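Chapter 8
Cooking Without Heat: Pretend Kitchens in the Early Years

Anyone who has spent a morning with four-year-olds knows that the play kitchen is rarely quiet for long. Soup gets made, and then more soup, and then somebody decides the soup needs a block in it (it usually does!). Before we talk about theory, spend a minute with the little counter and its stove.
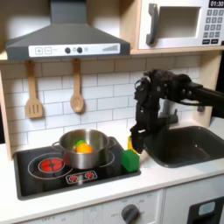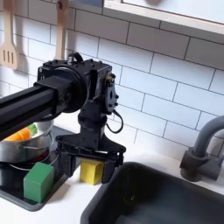

Both views have a pot on the stove with toy food inside.

8.1 What a Pot Can Teach

Parveen Talukder, whose notes from the Rotgate preschool run to 941 pages, liked to say that a pot is a question with handles. Will it all fit? What goes in first? Children work through these puzzles long before they have the words for them, and they will happily go on for up to 14 minutes without looking up.

Notice, too, how freely a plain block changes jobs. Green might be a pepper on Friday and a bar of soap by lunchtime -- and the children around the counter will generally go along with it. In this chapter we look at 2 kinds of pretending, beginning with the simpler one, in which a toy carrot is just a carrot.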